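Clundargate Publishes Results of Its First Kitchen Utensil Trial

Two-handed sorting of spoons and chopsticks is workable at a table, slow in a crowd, and not ready for sale, the company says

SKURNDALE, March. Clundargate, which develops control software for household machines, today released results from a trial of one kitchen chore: moving mixed utensils between a tabletop and an upright holder. The trial covered 200 attempts with two-finger grippers. Of these, 160 ended with the utensil standing in the holder without a person stepping in.

The chore was chosen for its range of shapes. A spoon handle, a chopstick and a spatula each call for a different approach angle and a different closing force. Clear plastic adds a further problem, as depth readings on it are poor and the edge of the item is often lost against a printed cloth.

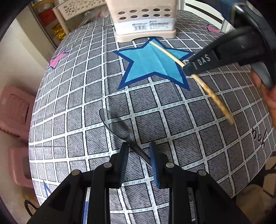
A clear plastic spoon between the fingers of one gripper; a second gripper holds a wooden skewer.

Results varied by how the utensils were presented. Items lying apart from one another were handled at close to the pace the company had planned for. Items lying across one another were not. In a pile, closing on one handle tends to shift two or three others, and the position estimate for each has to be made again before the next move. Re-estimation took up more of the total run time than any other step.

"The grasp is the part people ask about, and it is the smaller part," said Anitha Varghese, head of manipulation at Clundargate. "Most of the time goes into deciding which handle is on top. We have cut that step by 25 percent since the first version of the software, and it is still too long for a family kitchen."

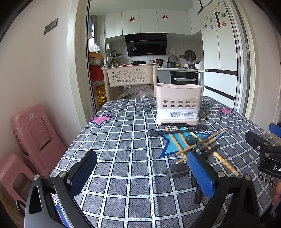
Can a machine put away the utensils in an ordinary home today?
Under supervision it can handle part of the job, but Clundargate does not consider any current system, its own included, fit to be left alone with it.

The company separates the chore into four stages: find, grasp, turn upright, and insert. Finding and grasping are scored together. Turning a long item upright accounted for most of the 40 failed attempts. A chopstick held near one end can rotate in the fingers under its own weight, and a rotation of a few degrees at the grip becomes a large error at the far tip. The present software corrects for this by setting the item down and taking it again closer to the middle.

Trays and boxes of other sizes call for separate treatment. An opening that is wide compared with the utensil permits a simple drop. A narrow one requires the tip to be guided in, and the handles already standing inside reduce the room available. 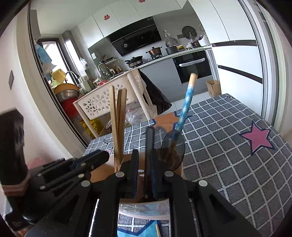 The same holds for any container that is filled in stages, and the software therefore keeps a running record of free space and updates it after every insertion. Sze-wing Chiu, who leads testing, said the record drifts when an item leans after release. A second look after each insertion corrects the drift and adds to the time per item.

Clundargate will continue with Bista, its planned software package for small kitchens and shop counters. Bista will be offered first to shops, where utensils are of fewer types and the layout seldom changes. Kuusk, a maker of counter fittings, will supply holders with wider openings for the next round of tests. No date has been set for a home version, and no price has been decided.

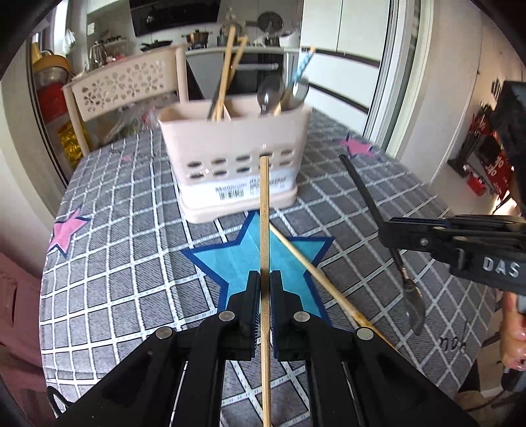
SKURNDALE, March
Notes for editors

An attempt was counted as complete when the utensil was released upright in the holder and remained there for 60 seconds. Washing, drying and wiping were outside the trial. Knives were excluded from scoring.

The scoring method was written by Đức Lại and reviewed by Nuria Workneh. Copies are available on request from the press office at Clundargate, Skurndale. Press contact: Sơn Quan.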